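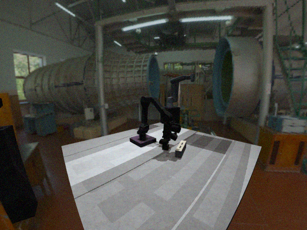

Brustwood Meadow Restoration
Progress report to the Millel Fund, second period
Prepared by Alistair Rankin

Work since the last report

The lower meadow was mowed once in June and the cuttings were raked off within the week. We had planned to mow the upper meadow at the same time, but the ground by the creek was too soft for the tractor and we left it until it firmed up. It has since been cut, except for a strip along the north fence where the slope is too steep. That strip will have to be done by hand.

We planted 360 plugs in the areas scraped bare last fall. Most are little bluestem, with some wild bergamot and mountain mint. Deer browsed the bergamot hard in the first month. The grasses were left alone and have put on good growth. We will replace the lost bergamot in the next period with plants already paid for under the nursery order, so there is no added cost.

Seed for the upper meadow came from Zwahlen. One of the mixes arrived short and they sent the balance with the second delivery.

Water

Eight of the old tile drains have been found and plugged. The map we inherited from the previous owner showed five, and two of those turned out to be in the wrong place. Water now stands in the low corner for several days after a heavy rain, as the plan intended. The neighbor to the east asked whether this would back up onto his hay field. I walked the line with him and we agreed to set a marker stake at the boundary and check it after each big storm. So far the water has stayed well on our side.

Invasive plants

Reed canary grass is still the main problem. The patch near the culvert was covered with black plastic in spring and looks dead underneath, but there are new shoots around the edges and the cover needs to be extended. Autumn olive on the upper side was cut and the stumps treated. I expect to see resprouts next year and have left money for a second round.

Access

The footbridge is not finished. The contractor, Skuronard, pulled out the rotten stringers and found that one of the abutments had shifted. They have given us a revised price and we are waiting on a second opinion before agreeing to it. The path is closed at the creek until then – walkers can still reach the lower meadow from the road.

Budget

We have spent 66 percent of the grant. Mowing came in under the estimate and seed came in slightly over. The bridge is the one line likely to go past its limit. If the revised price stands, I will write separately to ask about moving the unspent mowing money across.

Next period

Replace the bergamot, extend the plastic at the culvert, hand-cut the north strip, and settle the bridge. The fall plant survey will be sent with the next report.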